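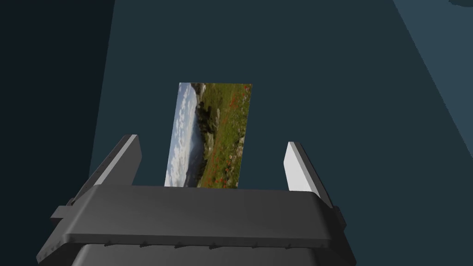 Victor Mrema wants the approach rule scrapped. I'd keep it. A wrist view of open fingers tells you nothing about whether the arm knew what it was doing, and the log does.

Sim practice rules, draft 4 (thread 2 of 2)

gantry_gus
Okay, so scrapping is off the table for now. For newcomers, the approach rule says no closing the fingers until the target has been named in the log. We wrote it after Rashidi handed in 2,000 runs labeled "object." Very helpful. Every one of them was, I'm sure, an object.

Victor Mrema
I said scrap it for sim. Nothing breaks in sim. I typed 145 target names in December and my wrist still has opinions about it.

plumbline
Nothing breaks, so people get sloppy, and then they bring the sloppy to Diltach's real arm. Same rules in both places or don't bother having any. My other gripe is two-arm runs. The draft says "park the idle arm" and never says where.

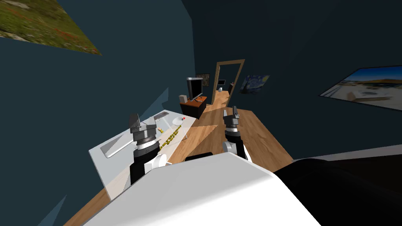
To me parked means clear of the furniture, fingers open, and written down before the other arm moves. Over the floor is fine. Over the desk is how you get a run where both arms go for the same bowl like cousins at a buffet.

Victor Mrema
Handwood parks over the desk and their runs are fine.

plumbline
Handwood also grades its own runs.

gantry_gus
Children. I'm pasting the closing steps as they stand — comment by number, please.

1. Name the target, then approach.
2. Park the idle arm and log where.
3. If the grasp is empty, log it as empty. "Partial success" is not a thing.
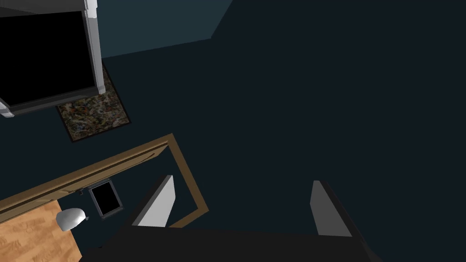
4. Don't delete bad runs. Move them to the Sanon folder with a note.

Victor Mrema
Fine with 3 and 4. Still no on 1.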